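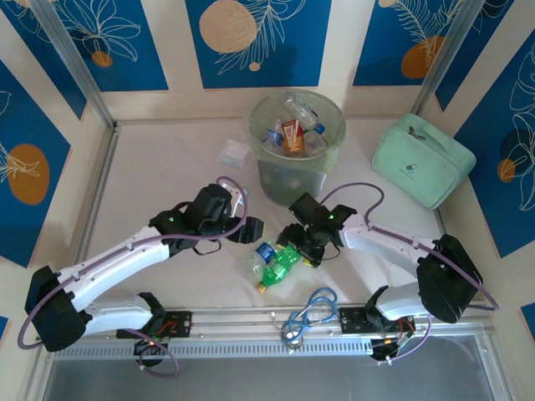 ## Sorting empty bottles without the mess

A small round bin is enough for a week of drink bottles if they go in crushed. Pick one you can see through, so you know when it needs emptying. Line it with a thin bag and fold the edge of the bag over the rim.

Keep the bin near the back wall, out of the way of your feet. Leave the floor in front of it clear while you sort.

1. Tip all the bottles out in one place before you start. Pull out anything that isn't a drink container, such as wrappers and small plastic packets.
2. Empty and rinse each bottle. Two quick swirls of cold water will do for soda. Juice and milk need a drop of dish soap.
3. Check what your town wants done with caps. In Drellville they stay on. Labels can stay on too.

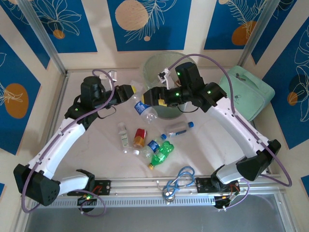 4. Move bags and cases over to the side wall. A fabric bag picks up sticky drips fast, and the smell stays in the lining.
5. Take the big soda bottles first. Squeeze the air out, then put the cap back on tight so they hold their shape. They go into the bin bottom end down.
6. Fit the small bottles into the gaps. Cartons go in a separate bag if your pickup doesn't mix them.
7. Stop at the rim. An overfull liner slides down inside the bin and is hard to get out in one piece.

Wipe the floor last. Warm water with a little vinegar takes off dried soda.

If your bottles carry a deposit, don't crush them. Many return machines can't read a bent label.

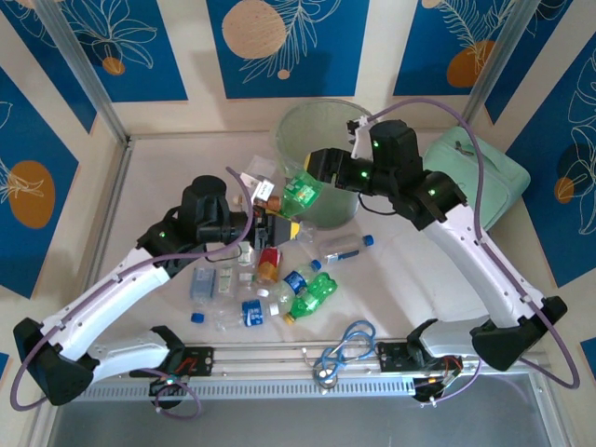
Hinata Oda wrote in to say that she leaves the caps off overnight and only crushes the bottles the next morning, once the insides have dried. Her liners last for 2 loads that way. She also punches a small hole near the top of the bag, so that air doesn't get trapped under it when she puts it in.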